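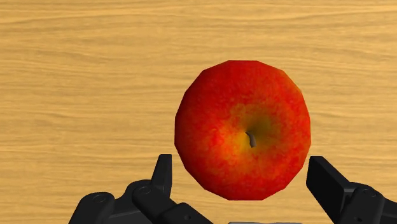 The measure everyone quotes for a grasping policy is the success rate, and the success rate says very little about why an attempt went wrong. Meinrad Pichler has spent most of the past year on that second matter. His group at Womach maintains Zukance, an evaluation package that runs manipulation policies in simulated kitchens and keeps enough of each run to find the fault afterwards.

The design is plain. A policy receives images and joint positions and returns a short chunk of actions. Zukance steps the physics, renders the views, and writes both to a log with a common clock. Alongside the policy's own inputs it stores what the policy never sees: the true pose of every object, the contact forces on each finger, and the state of the low-level controller. The log can be restarted from any step with the same random seed.

Pichler's team began with a pick task on an apple because the shape is forgiving and the errors are easy to sort. The camera on the wrist controls the last part of the approach, and the fixed view of the room controls the rest. The two do not always agree. In early builds the handover between them was a hard switch at a set height, and the arm would pause there and correct sideways before going down. The correction was small, but it used up actions from a chunk that had been planned without it, and the fingers then closed early.

The present version blends the two estimates over 15 control steps and drops any part of a chunk that was planned before the blend began. It is a modest change, and it took six weeks to get right, largely due to the logger. Rendered images carried the time at which they were requested, while joint readings carried the time at which they were taken. The offset was 19 milliseconds. A policy trained on those logs learned the offset along with everything else, and did worse when it was removed.

Rendering gets less attention than one might expect. The object meshes are coarse, and Pichler has left them so. The visual mesh and the collision mesh are separate files in any case, and it is the second that decides whether a grasp holds. Zukance builds the collision shape from convex pieces, and a fruit cut into too few of them will rock between flat fingers in a way that a real one would not.

Carrying is handled as a stage of its own. Once both fingers report contact, the planner lifts the object, adds its shape to the arm's for collision checking, and looks for a path between whatever is standing nearby. Tall items are the main difficulty, as the free space between them shrinks once the gripper is no longer empty.
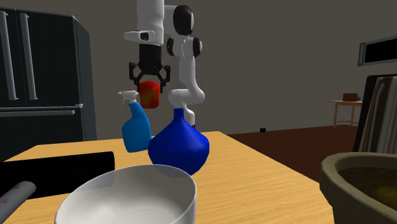 Amos Kasprzak thinks the stages are the weak point. A planner that is handed the exact shape and pose of what it carries is being given the answer, he argues, and a policy scored in that setting will look better than it should. He would take the pose from the cameras throughout, errors included, and accept the lower score.

Pichler accepts part of this. Zukance now has a flag that replaces the true pose with an estimated one after the lift, and the Alcantara release in September will make it the default. The old behaviour stays available, as a planning fault cannot be told from a perception fault when both are running on poor data. Each scene will be run 20 times in each mode, and the two scores will be printed side by side.

What remains open is the cost. Pose estimation on every step slows a run enough that the nightly tests at Paltville no longer finish before the morning, and the group is now testing whether an estimate on every second step would do – at least while the arm is in free space and nothing is near the fingers.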